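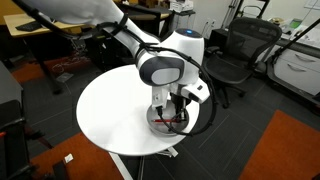
The bottle shop on Nitham Road is changing hands

Wednesday, August 28, 2019

I called in at Kimitz on my way home yesterday and Margareta Mihăilă told me she has sold up. The new owner is Domingo Sosa, who used to run the bar at the Bonderport brewery, and he takes the keys next month. The shop will be shut for 10 days while the cold room is replaced and the counter is moved to the back wall.

I have been buying beer there for most of the time I've lived in Nitham, so I asked more questions than was polite.

The name stays. So do the growler fills, although the deposit on the glass goes up to £5. The three taps become five, and one of them will be kept for cider all year, which Margareta never wanted to do. Domingo has applied for a change to the licence so people can sit in and drink until ten in the evening. At the moment you can have a taster standing up and that is your lot. The notice is in the window if you want to read it, and comments go to the council in the usual way.

What's going

The wine. Margareta carried a shelf of Romanian reds from a grower called Hodoroagă and I don't think anyone else in town bought them apart from me and Marius Enache. Domingo says he hasn't the room. The last bottles are 20 per cent off and I took three. There were a few left when I went, on the bottom shelf next to the tonic.

The Saturday tastings are also stopping for now. He may bring them back in February, on a weeknight, with tickets.

What I drank

Two tasters, both from Bonderport. The first was the harvest pale, which I had last year and found thin. It has more body this time, with a bit of orange peel and a dry finish. I'd have it again with fish and chips. The second was a smoked porter made by Heiðrún Vestergaard, who took over the brewing there in the spring. I don't usually get on with smoked beer and half a glass was plenty, but the smoke was gentler than I expected and it went down well with the salted almonds on the counter. Yi-an Ok was in at the same time and bought a case of it, so don't go by me.

I brought home a growler of the pale. It should be drunk within a couple of days of opening and I would take that seriously. I left one for a week in June and it was flat and tasted of cardboard.

Parking and so on

The council has dug up the road outside the chemist again, so come in from the station end. The loading bay is free after six. The 3 bus is being sent round by the school and doesn't stop on Nitham Road at all, whatever the timetable in the shelter says.

Margareta is staying on two mornings a week until Christmas to see the suppliers through the change. After that she is off to her sister's for the winter and hasn't decided what comes next. Her last full day is a Saturday, and there will be something open on the counter from noon. If you have any of her empty growlers in the garage, she would like them back before then. I have found two of mine and I'm fairly sure there is a third behind the paint.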